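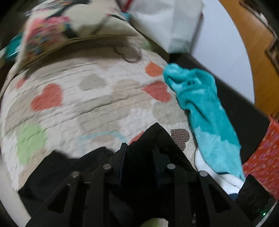 Sunday 19 January 2020

I have been putting off the bed-and-bags pile since November and this afternoon I finally ran out of excuses. It was raining, there was nothing on, and I'd already had two breakfasts. So up the stairs I went with a mug of tea and the best intentions.

For anyone new, the bed-and-bags pile is what happens in our spare room when people come to stay at Christmas. Every quilt in the house gets dragged out, then everybody goes home and the quilts just sort of stay there, and because it's a lovely soft flat surface I start putting other things on it. Pouches, mostly. I have a real weakness for a zipped pouch.

I started with the heart quilt, as I always do, as it's my favourite. It came from a table-top sale in Stisley and I paid 12 pounds for it, which I thought was a lot at the time (I dithered, walked off to look at some jam, and came back in a panic in case it had gone). The hearts are every colour you can think of, on a creamy background, and they go with absolutely nothing else we own. There's a dark brown one with little pale dots that I'm especially fond of, and an orange one that a visiting four-year-old once informed me was a tomato.

It puckers along the stitching these days. I used to worry about that and tug at it when it came out of the wash, but I've stopped. Cool wash, a good shake, over the banister to dry, and leave it be. If you iron a quilt like this it goes flat and sad, and you'll be cross with yourself for weeks. Ask me how I know!

The turquoise fluffy one is another matter. Lovely to sit under, terrible to fold. It springs open the moment you let go, like one of those snakes in a tin. Dorin Onu, who I used to share a flat with, taught me to roll that sort from the short end and kneel on it as you go, and I still do it his way, although my knees were a good deal happier about it 15 years ago.

The actual sorting

I gave myself 55 minutes because if I don't set a timer I end up reading old birthday cards. First job was deciding what lives where. We've got one blanket box (a Castby, second hand, the lid sticks) and one shelf in the airing cupboard, and that's the lot. So the rule is quilts in the box and anything fluffy on the shelf, where it can puff up as much as it likes without bursting the lid open.

I did wonder about vacuum bags again. I bought a pack of the Pumix ones last winter and they did save a huge amount of room, but everything came out looking like it had been slept on by a horse, and one of them had let its air back in by February anyway. I think they're fine for spare pillows. I wouldn't put a quilt you care about in one.

Then the pouches. The black fabric one has been floating around this house for so long that I've stopped seeing it. It has white lettering all along the zip, and a black-and-white logo patch, and I'm always convinced there's something important in it. It's a good size, though, and it doesn't show the dirt, so it's been promoted – it's going to be the sewing kit for quilt repairs. Needles, cream thread, the small scissors, a scrap or two for patching. I laid it down on the spotty quilted pad while I hunted for the scissors and of course the scissors were in the kitchen drawer, under the takeaway menus.

The spotty pad can stay out, by the way. I go back and forth on those big orange dots but they cheer the room up no end in January, and it's such a nice puffy thing to flop on when you've had enough of folding.

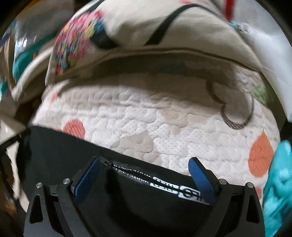
What's left for next weekend

The blanket box lid still sticks, so that wants a rub with a candle end. I also need to go through the pillowcases, as there are far more of those than there are pillows, and find a home for the Vidal tote bags that have been breeding behind the door. And I want to mend the edge of the heart quilt before it goes away properly, so for now it's folded over the end of our bed, where it looks far too good to move.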